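Two arms, one clock: what we learned from the scheduler in Juller
Speaker notes, 2022-03-05

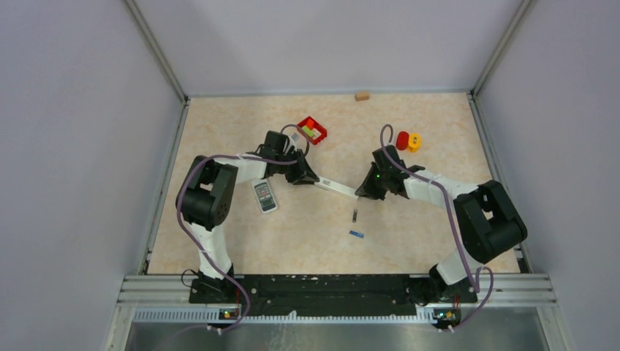 Slide 1. Start slowly. Thank the organisers. Say who the talk is for: people who already control one arm well and now want to control two arms which hold the same thing. If they never have to hold the same thing, you can run two copies of your old software and go home early.

Juller is our control layer. It sits between the planner, which is called Wirnari, and the motor drives. Wirnari thinks about where the hands should go. Juller makes sure they go there together. I will speak mostly about Juller. Questions about Wirnari are welcome, but please at the end.

Slide 2. The problem. When two grippers hold one stiff object, they make a closed chain. A small error in one arm is no longer a small error in the air, it becomes a force in the object. With a cloth you do not notice it. With a thin ruler you notice it very soon, because the ruler bends or slips out of the fingers.

(Do not explain closed chains longer than one minute. Last time I lost half of the room.)

Slide 3. The first version. We had two control loops, one per arm, and each had its own timer. Both ran at 200 Hz. We believed that two loops with the same rate are the same as one loop. They are not the same. The timers drift, and after some minutes one arm is reading its target almost a full cycle later than the other. At 200 Hz one cycle is five milliseconds. Ask the audience to multiply this by the hand speed themselves, it is a good moment to let them think.

What we saw in the logs was a slow wave in the grip force. It grew, it went away, it grew again. We looked for a mechanical reason for 17 days. We changed the finger pads, we changed the screws in the base, we blamed the cables. The wave was the beat between two timers.

Slide 4. Show the plot of the drift. Wait a little. People need time to find the two lines.

Slide 5. The second version. One timer, one loop, both arms inside. Every cycle does the same 4 steps in the same order:
read both arms
check both arms
compute both targets
send both targets

It looks too simple for a slide, and I put it on a slide anyway. The important word is "both". If the reading from the left arm is missing, we do not send a new target to the right arm. We hold both. In the first version the healthy arm continued to move for a short time while the other one waited, and this is exactly how you pull an object apart.

Slide 6. The object frame. Wirnari used to send two hand paths. Now it sends one path, for the object, and two fixed offsets, one for each grip. Juller computes the hand poses from these. The benefit is that the planner cannot ask for two hands that do not agree. The cost is that the offsets must be right. We measure them once, directly after the second gripper closes, and we accept them only if the distance between the hands stays still during a short window.

Say clearly that this does not solve slipping. If the object turns inside the fingers after the measurement, the software believes the old offset. We have a watch on the force for this, and it is rather rough. I would like to hear from anyone who has a better one.

Slide 7. Perception. We get the object pose from the camera only before the grasp. During the carrying we ignore it. Somebody always asks why. A thin, light strip on a light table is difficult for our detector even when it is lying free, and when two grippers come over the ends, there is not much left to see. We tried to mix the camera estimate in, with a low weight, and the motion became nervous. For now the arms know better than the camera where the strip is.

Drink water here.

Slide 8. Testing. We keep 392 recorded runs, and each change in Juller is replayed against all of them before it is allowed near the hardware. The replay tool is called Cakico. It does not simulate physics. It only feeds the old readings into the new code and compares the targets that come out. Many bugs do not need physics to be found. Wrong sign, wrong unit, old message read twice – Cakico finds these while I make a coffee.

It cannot find a bug where the new code would have moved differently and then the readings would also be different. For this we still use the real table, at low speed, with a hand on the stop button.

Slide 9. What I would do differently. Log the time of reading and the time of sending separately, from the first day. We logged only one time stamp per cycle, and it was the less useful one. Also, write down which loop owns which gripper. In July we had a week where both processes believed they could open the left gripper.

Slide 10. Next steps. Let the planner change a grip during the carrying, so the object frame stays valid when one hand lets go and takes it again. The scheduler part is ready. The checking part is not.

Last slide has the link to the code and the address of our group in Rutkowska. Leave it on the screen during the questions.

If there is no question, go back to slide 4 and explain how we noticed that the wave had the same period as the drift.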